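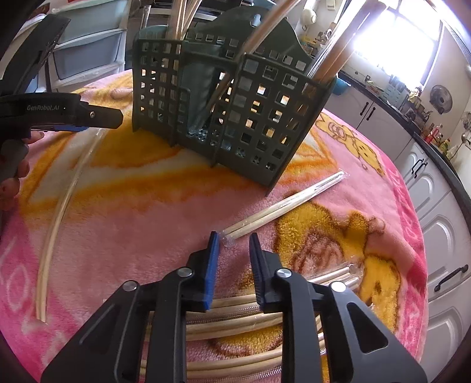 About Erum

Erum is a small skin and scalp health clinic in Bevdale, and we love what we do! We look after people with eczema, psoriasis, stubborn itches and rashes that have been hanging around far too long. Some of our patients are only a few weeks old and the eldest is well into her nineties.

The clinic was started by Senad Babić, a dermatology nurse who spent 26 years on hospital wards before opening a single room above the Dervishi bakery. (We still miss the smell.) We moved to our current home on Skiltia Street when the pram queue on the stairs got a bit much, and these days we have 3 treatment rooms, a proper waiting area and a garden out the back.

What a first visit is like

You'll get a full hour with one of our nurses. We ask about sleep, work, soap, pets, sport, what you've already tried and what you've given up on. Bring your creams along, even the old ones at the back of the cupboard. If you need a specialist or a biopsy we'll write the referral that day, and we keep your GP in the loop the whole way.
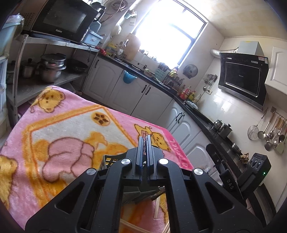 Children's skin is a big part of our week, and our eczema mornings for parents are probably the favourite thing on the calendar. We show you how to do wet wraps, how much moisturiser is enough (more than you'd think), and how to get through a bad night. Fabric comes up every time. A pink fleece blanket with cartoon bears on it may be the most loved thing in the house, but fleece can be warm against itchy skin, so we talk about putting a soft cotton layer underneath and keeping the bears on top. The next round starts in September and there's room for 28 families.

Our free skin check days are growing too. Around 58 people came through the last one, and we'd love to do more of them out of town.

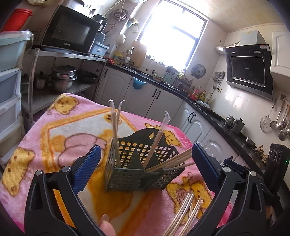

Wrapped wooden sticks in a green holder

Come and see us

Ring or drop in, you don't need a referral. There's parking behind the building and a ramp at the side door.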